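Häufige Fragen zum Konzertabend mit Rundik im Korthorpe

Stand: Januar 2018

Liebe Konzertbesucherinnen und Konzertbesucher, seit der Vorverkauf für den Tourabschluss von Rundik läuft, steht unser Telefon kaum noch still, und wir freuen uns wirklich über jeden einzelnen Anruf! Damit ihr aber nicht in der Warteschleife landet (die Musik dort ist leider nicht von uns), haben wir die Fragen, die uns am häufigsten erreichen, auf dieser Seite gesammelt.

Wann geht es los und wer spielt zuerst?

Die Türen öffnen um 18.30 Uhr, den Abend eröffnet um 19.30 Uhr das Trio Flusen. Wer die drei noch nicht kennt, sollte unbedingt pünktlich kommen, denn im letzten Herbst haben sie bei uns im kleinen Saal gespielt und danach wollte wirklich keiner nach Hause. Rundik selbst stehen ab etwa 20.45 Uhr auf der Bühne. Feste Schlusszeiten gibt uns die Band nie, aber ihr solltet den Bus um 23.20 Uhr gut erreichen.

Welche Stücke sind zu erwarten?

Thierry Vasseur, Sänger und Gitarrist der Band, hat uns verraten, dass das neue Album »Jakab« fast vollständig gespielt wird und dazwischen viel aus den frühen Jahren kommt. Die Reihenfolge wechselt von Abend zu Abend. Wünsche könnt ihr uns gern schicken, wir geben sie weiter, versprechen können wir natürlich nichts.

Gibt es noch Karten?

Der große Saal fasst bei diesem Konzert 2.091 Personen, und im Vorverkauf sind inzwischen nur noch mehr als 200 Stehplätze zu haben. Die Sitzplätze auf dem Rang sind leider alle weg. Sollten Karten zurückkommen, stellen wir sie im Februar noch einmal in den Online-Verkauf, ein Blick auf unsere Startseite lohnt sich also.
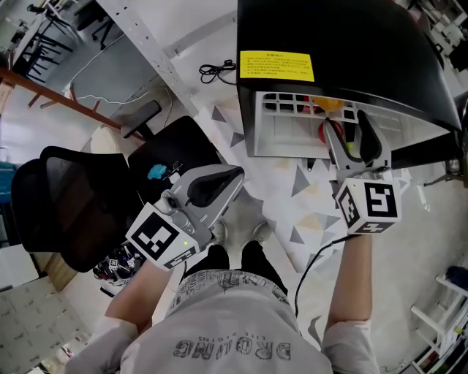
Wo kann ich meine Jacke und meine Tasche abgeben?

Die Garderobe findet ihr im Untergeschoss, gleich links von der Treppe. Eine Jacke kostet zwei Euro, eine Tasche ebenfalls. Rucksäcke, die größer sind als ein A4-Blatt, dürfen nicht mit in den Saal und müssen abgegeben werden. Nach dem Konzert wird es dort erfahrungsgemäß eng, also bringt bitte ein bisschen Geduld mit und haltet eure Marke bereit.

Dürfen Kinder und Jugendliche mit?

Ja, sehr gern! Kinder ab sechs Jahren dürfen in Begleitung eines Elternteils hinein, ab 16 Jahren geht es auch allein. Bitte denkt bei den Kleineren an einen Gehörschutz. Einfache Ohrstöpsel gibt es kostenlos an der Bar, Kapselgehörschützer für Kinder verleihen wir gegen Pfand.

Ich komme mit dem Rollstuhl. Wie melde ich mich an?

Am besten direkt bei Evelien Bosman aus unserem Kartenbüro, sie kümmert sich um die Podestplätze und nimmt sich auch für Nachfragen Zeit. Auf dem Podest stehen 22 Plätze zur Verfügung, eine Begleitperson ist jeweils frei. Der Aufzug liegt am Seiteneingang, dort einfach klingeln.

Darf ich fotografieren?

Mit dem Handy ja, ohne Blitz. Größere Kameras mit Wechselobjektiv brauchen eine Akkreditierung. Filmaufnahmen ganzer Stücke möchte die Band nicht, und wir bitten euch herzlich, das zu respektieren.

Wie komme ich hin, und wo kann ich parken?

Die Buslinie 94 hält direkt vor dem Haus und fährt abends im Halbstundentakt. Unser Parkplatz ist klein und meistens schon vor dem Einlass voll. Fahrräder könnt ihr im überdachten Hof abstellen.

Kann ich meine Karte zurückgeben, wenn ich krank werde?

Eine Rückgabe ist leider nicht möglich, ihr dürft die Karte aber jederzeit weitergeben, sie ist nicht an einen Namen gebunden. Am Schwarzen Brett im Foyer hängen auch immer Gesuche.

Ist eure Frage nicht dabei? Dann schreibt uns oder schaut im Kartenbüro vorbei, werktags von 14 bis 18 Uhr ist jemand für euch da.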